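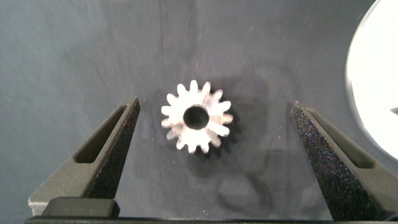 February, after the Fullska show, 11:50 pm

Writing this before I start believing what everybody said at load-out. General verdict: best the vocals have ever sounded in the Kelell, and the credit goes to the Brasier box on the lead vocal. I don't buy it yet.

What changed tonight compared with their last show here:
Brasier on lead vocal, in all night
drummer on brushes for most of the first half
side fills down, singer on in-ears
639 in, out of 686

Any of the last three would clean up a vocal in that room. A quiet drummer alone would do it. The full floor soaks up the slap off the back wall, which we've known for years and forget every time we get a good night.
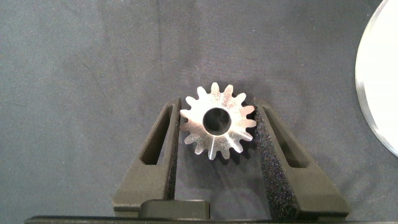 The quiet song near the end was lovely, I'll give them that. Voice and one guitar, you could hear the breath before each line. But I had the box bypassed for the first verse of that one and no one at the desk noticed, me included until I looked down. It went back in for the second verse. Listened for the difference and got maybe a bit more edge on the s sounds. Might have been the singer moving in closer.

Reply cards: 133 came back. Most say "clear" or "great sound." The card asks "How clear were the vocals tonight?" so of course they say clear. We have to rewrite that question or stop handing the things out. A few complained about bass under the balcony, same as always, and I trust those more than the rest put together.
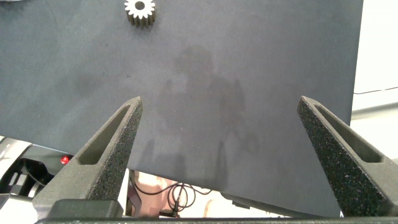 R. Janssen

Next morning. Listened back to the desk recording with coffee. Nine songs, then the encore, which I skipped. Desk recording tells you nothing about the room, so this is only about the vocal chain.

Songs 1 to 4: gain too hot, box working hard, the loud choruses go flat. Singer sounds like she's behind glass. My fault, set it at soundcheck when she was half singing.
Songs 5 on: backed it off, much better. Can't tell it from our old compressor.

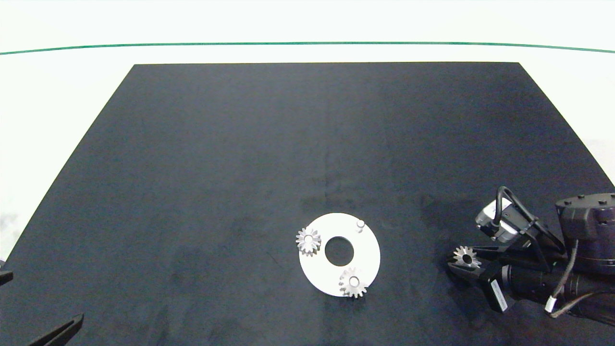 Still to do before anyone spends money:
Same singer, same mic, box in and out, with somebody else on the switch and me facing the wall.
Empty room and full room. Full room is the hard one, ask the next support act if they'll put up with it.
Match the levels properly. Louder always wins and the Brasier comes back a touch louder.

Loan unit goes in the rack for now, labeled, bypassed.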